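Section 4. Laying Out and Storing Hand Files

This section applies to the files kept in the Bascombe bench cabinet. Read Section 3 before removing any file from storage.

4.1 Preparing the surface
1. Clear the bench top and wipe it with a dry cloth.
2. Place a clean, light-colored liner on the bench. Metal dust shows readily against it.

4.2 Laying out the set
1. Remove the files one at a time, holding each by the handle.
2. Lay the files with all handles toward the operator. Do not stack them.
3. Brush each blade along the line of the teeth with the file card.
4. Check that the handle is firm on the tang. Tag any loose handle and return the file to the tool room.

CAUTION: Never use a file without its handle. The bare tang can pierce the hand.

NOTE: Do not oil the blades. Oil holds filings in the teeth - chalk may be used instead.

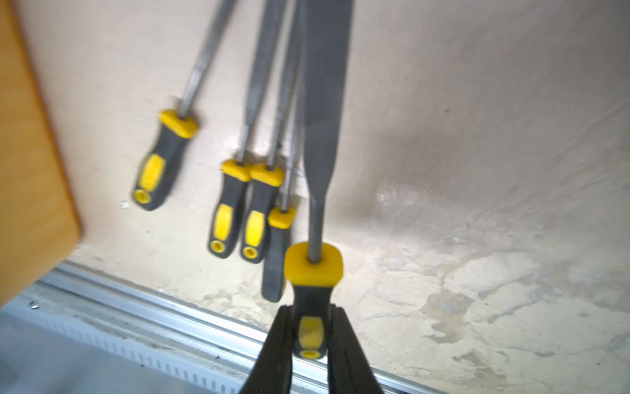 Figure 13. Hand files with yellow-and-black handles. The broad, flat file is at the front.

4.3 Returning the set
1. Return the broad file first, then the slimmer files.
2. Hang files by the hole in the handle where hooks are fitted.
3. Sign the cabinet record.

Revised October 30, 2020. Approved: Ashton Baxter, Workshop Services.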